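Brallora open afternoon: my two hours with the grippers

I'd been meaning to visit Brallora since October, and when the Dillitz bus finally ran on time I had no excuse left! They're collecting examples for a learning system called Sora, done by people moving things about with grippers held in their hands.

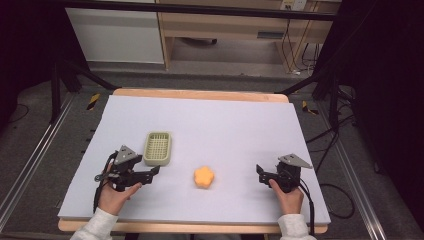 One basket, one sponge, two grippers.

The target is 2665 examples, and they keep the grasping and the letting go as separate labels (I asked twice, I was so taken with it).

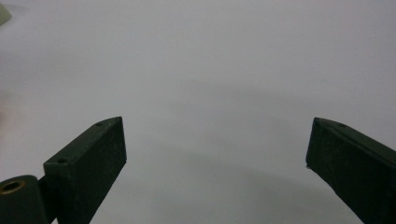
I had a go myself and was dreadful. My trouble was judging the gap, as I kept closing too early. The fingers on these things are dark green bars with blunt, squared ends, so you have to come in straighter than you would with your own hand.

Each example gets a number and a note, and a muddled one stays in with a flag on it. Nedelcu, the firm doing the labelling, wants at least 300 of those
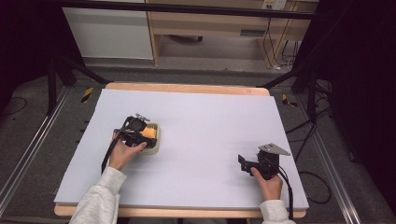 and I can see why, as Sora needs some messy ones to learn from too. The first 1000 go off for checking next month.

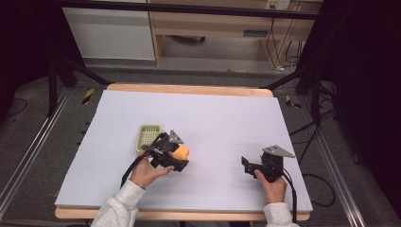

Left gripper busy, right one waiting its turn.

Tea was good, parking is dreadful, and you need to book for the evening slot.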